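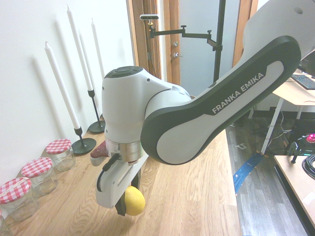

A lemon and a light wooden tabletop.

Home | Kitchen | Laundry | Workshop | Garden | Contact

Looking after a bare wood kitchen table

By Charmaine Mkhize, 22 Mar 2022

These tips are for solid wood tables with an oil finish or no finish at all. If yours is varnished or lacquered, a damp cloth is enough and you should leave out the lemon and the oil. To find out which you have, put a drop of water somewhere out of sight. If it soaks in and leaves a dark spot, the wood is bare or needs oiling.

Everyday wiping

Use a cloth wrung out well in warm water with a little washing-up liquid. Wipe along the grain, then go over it with a dry tea towel. Don't leave the wet cloth on the table. Scouring pads scratch, and the scratches hold dirt.

Crumbs should be brushed off first. A soft paintbrush does this well and gets into the corners of a panelled top.

Lemon and salt for food marks

Tea, beetroot and curry marks often fade with lemon and salt. Cut a lemon in half, sprinkle a spoonful of fine salt on the mark and rub gently with the cut side. Leave it for a few minutes, wipe with a damp cloth and dry the table straight away. A second go the next day is better than one long one.

Lemon juice lightens some woods, so try it underneath the table first. Keep it off marble, painted surfaces and anything made of iron. Used halves can go in a bowl of hot water to freshen the microwave.

Black rings are a different matter. They usually come from a tin or an iron pan left on damp wood, and lemon will only do so much. Light sanding is often the only cure. 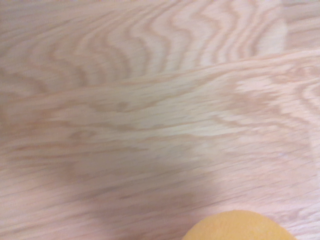 Seam between two boards. Check along the whole length.

Seams and gaps

Wood shrinks in dry, heated rooms and swells again when the air is damp. A fine gap that opens in November and closes by summer can be left alone. Don't pack it with hard filler, which may crack or push the boards apart when they swell.

Clean a seam with a dry toothbrush or a wooden cocktail stick. Never use a knife. If one board has risen above the other and you can feel a step, look at the fixings underneath before you reach for sandpaper. A loose screw is quickly dealt with.

Oiling

I use Gustari oil on our table and Saltari on the chopping boards, and either would do for both. Make sure the tin says it is suitable for food surfaces.

Put on a thin coat with a lint-free cloth, working along the grain. Wait 30 minutes and wipe off everything that hasn't soaked in. Oil left standing goes sticky and is a nuisance to remove. Leave the table overnight before using it. Twice a year suits most kitchens.

Lay oily cloths out flat outdoors to dry before they go in the bin. Some oils can make a screwed-up cloth heat up and catch fire.

More from Heywood Household Tips

Getting candle wax off a tablecloth
How to sharpen kitchen scissors
Drawers that stick in wet weather
Storing onions and potatoes
Cleaning a wooden rolling pin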